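The Lindemann Blades

I bought the irons in July from a woman named Hildegard Seidel, who had them leaning against her garage door in Endham with a strip of masking tape on the bag that said 40 DOLLARS FIRM. I offered her thirty. She pointed at the tape.

They were Lindemann blades, two iron through wedge, and if you've never hit a Lindemann I can only tell you that the sweet spot is the size of an aspirin and the rest of the face hates you. My brother-in-law plays Lerari cavity backs, big shiny things with orange paint in the grooves, and he had beaten me every summer since he married my sister. I had a theory that what I needed was a less forgiving club. (It was not a good theory, but I'd had it all winter and I was attached to it.)

"Those were my husband's," Hildegard said. "The seven is bent."

"Bent how?"

"You'll see."

I drove home with the windows down and the irons clanking in the back, and Cola, my dog, with her chin on the grips the whole way like she'd picked them out herself. Then I laid them all out in the kitchen and went at them with dish soap and an old toothbrush. Each one had a number stamped on the hosel, 1469, same on every club, so at least they'd grown up together. The seven looked fine to me. I sighted down it, I rolled it along the counter, I set it next to the six. Fine!

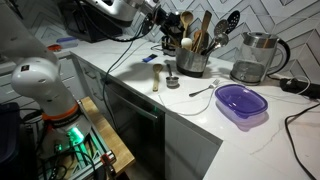
The kitchen counter and backsplash.

I called my brother-in-law that night and told him I'd see him on the first tee at eight.

He laughed when he saw the bag. He laughed again when I topped one off the first tee and it scooted along under the ladies' markers and died in the clover. I shot 52 on the front, which I'm going to blame on the greens, and he was whistling by the turn. He whistles the same four notes. My sister says he does it in the shower too.

But then we got to the twelfth, the little par three over the pond, and the sign said 133 yards and I pulled the seven. I'd been avoiding it all morning. I set up like I always do, aimed at the flag like I always do, and hit the thing so clean I didn't feel it. It started left, way left, over the cattails, and I had my mouth open to say something I'd have had to apologize for. And then it just sort of leaned. It came back across the whole pond like it had forgotten its keys, landed on the fringe, and rolled to a foot and a half.

He stopped whistling.

"What was that?" he said.

"Seven," I said.

I made the putt. I lost by eleven anyway, 96 to his 85, and bought the hot dogs.

On the way home I took the long way through Endham. Hildegard was out front watering her tomatoes, and I pulled over and held the seven up through the window.

"It goes left and then it comes back," I told her.

"He made two holes-in-one with it," she said, and moved the hose over to the next plant. "He never could hit the six."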